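Groludine Shelving Set: Data Card and Equipment Planning Notes

Version 2, revised February

Summary

Groludine is a set of teleoperated recordings of a two-handed robot moving books and notebooks between a tabletop and a desktop file organizer. This card covers what the set contains, what the recording station needs, and how the equipment lines were budgeted. It is meant for groups planning to build a similar station at Eltano or at a partner site.

Contents

Episodes: 147
Episodes with both hands in use: 92
Viewpoint: head camera
Objects: bound books, notebooks, printed paper
Receptacle: white file organizer, three slots
Annotation: task label per episode, start and end of grasp

Episodes are split by operator, so a model tested on the held-out part has not seen that operator's motion before. Paper items are left on the table in many episodes as clutter and carry no label of their own.

Planning the hands

The hands are the line that decides the rest of the budget. A parallel gripper is cheaper to buy and much cheaper to repair, and it will hold most books by the spine. The multi-fingered hand was chosen for this set because the task includes thick covers held upright and tilted, with the thumb on the front cover and the fingers behind the page edge. Groups that only need flat pick-and-place should price the gripper first.

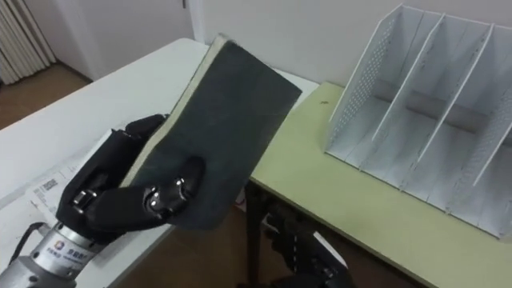
Caroline Masanja commented on the draft of this section that the price of a hand is the wrong number to compare. Her point was that a station stops when a finger joint fails, and that the quote should be read together with the repair turnaround and the cost of keeping a spare on the shelf. She asked for the spare to be a separate line in every plan. It has been added below.

Budget lines

Enter these separately. Combined lines made the first plan hard to audit.

1. Arms and controller, with mounting
2. Hands, one pair
3. Spare hand, left or right according to operator habit
4. Head camera and mount, with a second cable
5. Teleoperation gear for one operator
6. Workstation and storage
7. Tables, organizer and objects
8. Operator hours, including practice time
9. Shipping, import charges and insurance
10. Repair reserve, held for 16 months from delivery

Line 8 was underestimated in the first plan. New operators need practice before their episodes are usable, and those hours are paid whether or not anything is kept. Line 10 should not be merged with line 3. The reserve pays for labor and freight on repairs; the spare keeps the station running while a repair is under way.

Vendor quotes from Ogola and Esatham were compared on the same sheet. The Ogola quote listed cables and mounts as options, and the Esatham quote included them. Ask for a full parts list before comparing totals – the difference in layout is easy to misread as a difference in price.

Furniture and objects

Ordinary office furniture is enough. Two tables of slightly different height give the policy a change in surface level to deal with, and no fixture has to be machined. A pale top makes dark covers easy to separate from the background. Buy objects in duplicate, as corners wear and a changed cover is a changed object for training purposes. Marks on a tabletop can stay. Replacing a top midway through a set introduces a visible break between early and late episodes.
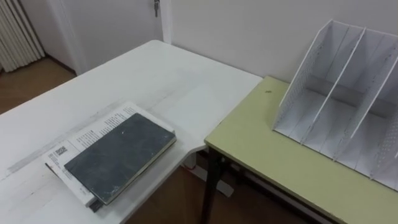
Can a site begin with one hand and order the second later?
It can if the first tasks are single-handed, but the controller and mounts should be bought for two from the start. Adding the second side later means another calibration round and a second shipping charge, and episodes from before and after the change should be kept in separate folders.

Order of purchase

Order the hands first, as they have the longest lead time. Arms and controller follow once the mounting pattern is confirmed in writing. Tables and objects can be bought locally in the last week before setup.

Known limits

The set has one room, one organizer and one lighting setup. Results on other furniture have not been measured. Cost figures are kept in the site sheet and are left out of this card, as they depend on import terms.

Contact

Questions on the recordings or the planning sheet go to Njoroge Minja at Eltano. Corrections to the card are merged with the next revision.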